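Tumside Comics Anthology: where we're up to
Sunday, January 13, 2019
14 shares | 3 comments

Hi Nusrat, and hello to everyone at the Bellamy fund who reads these (I'm told there are a few of you!). Second report, and a much cheerier one than August.

The big news is that submissions have closed. We got 482 pitches for an anthology with room for 14 stories, so my evenings have been colourful. I read every one myself, then passed a long list of 30 to Nusrat Sethi's reading group for a second opinion. They disagreed with me on a good third of it, and I've changed my mind on most of those. The final 14 have all said yes and signed.

Contracts went out before the holidays. We're paying on acceptance this time, as you asked, and page rates are what we put in the application. Two of the writers have never been paid for fiction before, and one of them sent me an email that was nearly all exclamation marks.

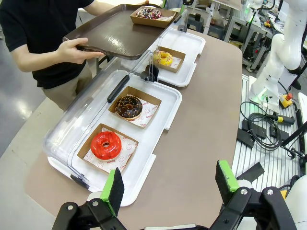
Donuts under the lid, red glaze at the front.

Now the slower bits. Cornari, our printer, has moved to a different paper stock, and the grey tones on the first proof came out muddy. I've asked for a second proof on something brighter. If the cost goes up I'll come to you before I agree to anything, but I don't think it will.

The cover is also behind. Our artist did three roughs and I loved the wrong one (great drawing, no room for a title), so we're back at pencils. I'd still like to show you colour by the next report.

Editing is humming along, though. Seven scripts are locked, five are with their writers for a last pass, and the other two need a proper phone call about their endings. I've been using the Sonora style guide for lettering and balloon placement, and it's saved me a lot of arguing with myself over ellipses.

Money: we've spent 70 per cent of the first instalment, nearly all of it on contributors. The full ledger is attached. Could the second instalment come through before we book the press? Cornari wants a deposit to hold our spot.

Talk soon, and thanks again for backing a book of short weird comics.

3 comments | Share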